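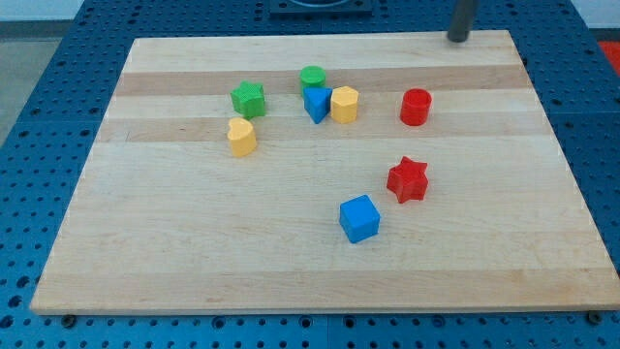 Most of the pushing work in our group has used short commands. Someone types "push the red one left," the arm does it, and the episode is scored yes or no. The Zesby study, which wrapped up its first round in August, asked what happens when the person keeps talking while the arm is moving. The layout is eight blocks on a light wooden board, with shape and color overlapping on purpose: there are two stars, one green and one red, and two cylinders in the same two colors. A person who says "the star" has said too little, and so has a person who says "the green one." The policy has to wait for more words, make a guess, or use what was said a few seconds earlier.

The arm has no gripper in this task. It has a single rod for a tool and can only push. We chose this because pushing is slow and messy enough that corrections come up naturally. A block turns as it slides, or it catches its neighbor and both of them move. People watching tend to say so out loud, and those remarks are the data we wanted.

We collected 604 episodes. In each one an operator moved the arm by hand control while a second person gave spoken instructions and changed them freely. The speech was turned into text and lined up with the arm motion. We then trained two versions of the same model. The first, which we call Sepp, sees only the latest instruction. The second, Grevitz, sees the latest instruction plus the last 21 seconds of talk. Both use the same camera view and the same network size, and both were trained for the same number of steps.

For testing we ran each version on 330 new instructions that were not part of training. On instructions that named a block fully, such as "move the blue cube toward the yellow heart," the two versions did equally well. We saw no cost to giving the model the extra talk, which had been a worry going in. Earlier tests on a smaller set had suggested that old instructions would distract it.

The gap showed up on short follow-ups. These are phrases like "a little more," "no, the other one," and "back where it was." Of the 330 test instructions, 260 were of this kind, because that is how people spoke once they got going. Grevitz was clearly better on "the other one" and on anything that asked for more of the same motion. Sepp often started toward a reasonable block and then stopped short, or switched between two blocks of the same shape. With only the words "the other one" to go on, it has nothing to tell it which one came first.

Neither version was good at "back where it was." The longer window holds the words but no record of where the blocks used to be, so the model would have to work out the old position from the talk alone. It usually pushed the right block in the wrong direction, or pushed it in the right direction and went too far. We are counting this as a failure of the method and plan to report it that way.

Tight groups are the other weak spot. When three blocks are touching or almost touching, a push meant for one moves the rest, and the next instruction is often about the damage. Separating blocks took more corrections than any other kind of request. Some operators handled it by going in from the side with the tip close to the board. Others worked the outer block free first. The training data contains both habits, and the model sometimes begins one and finishes with the other.

A few notes for people who want to use the setup. The scoring tool now lives in the Pimisport folder on the shared drive, together with the text files and the alignment script. Old versions of the script had an error that shifted the speech by half a second, so please do not reuse aligned files from before the move. If you reset the board between runs, mix the shapes well. Leaving matching shapes side by side makes the follow-up phrases too easy.

The next round will add a short memory of block positions — just a few past camera views, spaced out in time — and repeat the same test instructions. We also want speakers who have not seen the arm before, as the current group has learned to talk in ways it understands. Sessions are in the late morning and take under an hour. Sign-up for the next block of slots closes Friday at noon.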